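Vurkgate Workshop Notes
Hand-held grippers: tips from the bench

We have been building hand-held grippers at Vurkgate since January, to teach the small arm to pick things up and put them down. These tips come out of that work. Most of them apply equally to a build on a kitchen table.

Clear the table first
Take everything off the surface, wipe it, then put back only what the task needs. Move the rest to the far edge or on to a shelf. A pale top shows up dropped screws. It also throws back a lot of light, so draw the blind if the recordings come out washed.

Printing the fingers
Print them flat, with the grain running along the length. Ours were 11 mm thick at the root and have held up. The first pair were thinner and both snapped in the same place. Sand the inner faces before gluing on the rubber, and leave the glue overnight whatever the tube says.

The trigger
A trigger that needs a hard squeeze will tire your hand in 30 minutes. Use the softest spring that still opens the fingers fully. If it squeaks, try dry graphite – oil gets on the rubber and then nothing grips.

Weight
Weigh the whole tool with the camera fitted. Version two came to 278 g on the kitchen scales and version three to 256 g, mostly by drilling out the handle. You do notice the difference by the end of an evening. Keep the heavy parts close to the palm.

Markers
Print the square black-and-white markers on matt paper and leave the white border on. Trimming it off is the usual reason a marker won't read. Stick them to something flat and stiff. Card from a cereal packet will do for a day or two, then it curls. Johannes Le Roux glues his to offcuts of acrylic, and those are still flat.

Cables
Run them along the floor under the table edge and tape them down wherever feet go. Leave a loop of slack near the tool, enough to reach the far corner of the table with your arm out. Label both ends. Masking tape and a biro is fine.

Sitting or standing
Sit if the objects are low, and set the chair before you start recording. Roll your sleeves up, as a loose cuff catches on the trigger guard. Try the full reach once with the tool in your hand.

Saving your work
Name each recording by task and attempt number. We used Dodico as the folder name for cups and Dresico for soft items, which made sense at the time. Copy everything to a second disk before you change any part of the gripper, and write the change in the book by the door.

Spare springs and the marker sheets are in the second drawer.
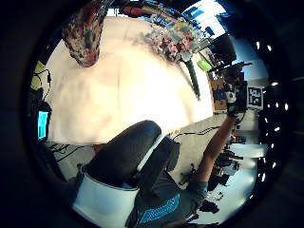
Mechanical device and marker at the white table, seen from a hand-held gripper's camera.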